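Resident Reviewers Wanted - Goltberg House Student Housing

Every student building in town calls its rooms "spacious" and its kitchens "fully equipped." We manage one of those buildings, and we'd like someone to check before the next brochure goes to print.
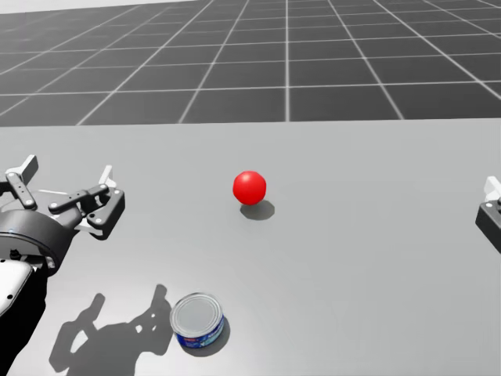
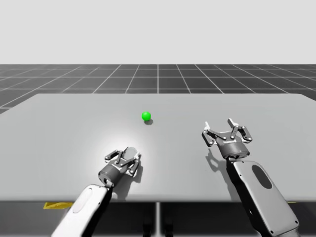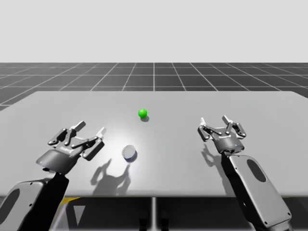
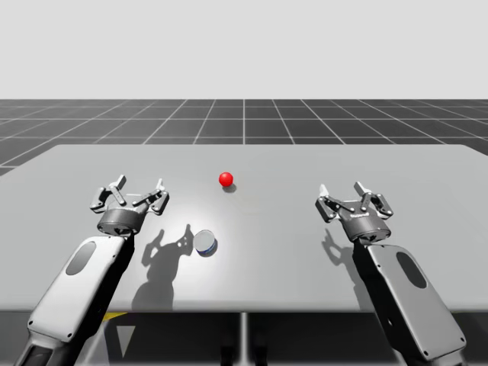
Simulated tabletop, four renders.

We are looking for 10 current students to spend two weeks in October living in a furnished studio at Goltberg House and writing down what works and what doesn't. Does the desk fit a laptop and a textbook at the same time? Can you sleep through the laundry room? Is the "social lounge" ever social? We have our doubts about that last one.

You will get the studio free for the two weeks, plus $300 when your notes are in. Bills and internet are included. Food is on you.

You should be enrolled full time, over 18, and hard to impress. Please don't apply if you mainly want to post about it. Last year's survey came back with 1460 answers, most of them "fine," and we learned very little from it.

There is no promise that we will fix everything you find. Nuwan Majumder reads every report and will tell you plainly which complaints are going to the owners and which are going in a drawer.

To apply, send half a page on the worst room you ever rented to Arlindo Evangelista at the leasing office. Quote reference 2133. No résumés, please - we won't read them.

Related listings
Night desk assistant, Yazzie Court
Move-in week helpers, Erport Hall
Summer sublets at Natico Place

Last updated: 2018-04-15

Contact | © Goltberg House | Back to top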